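Arm budgeting is the planning of money and parts for small robot arms used in teaching and light research. The usual method in British workshops follows a scheme drawn up by Gaspard Baudry at Zistalcombe, which sets out the cost of an arm over 3 years.

Printed arms cost little to make. Servo motors, screws and wiring take most of the first order — the white plastic parts can be printed again when they wear. 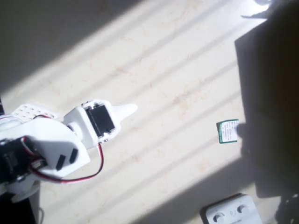
Planning and purchase

The Zistalcombe scheme allows £124 per arm each year for spares, with two servos kept in stock. Orders are placed in February. Dristville uses the same list but buys its motors for nine arms at once.

Control boxes and power supplies are listed apart from the arm. Nanness counts them as shared equipment.

See also: Schmieder list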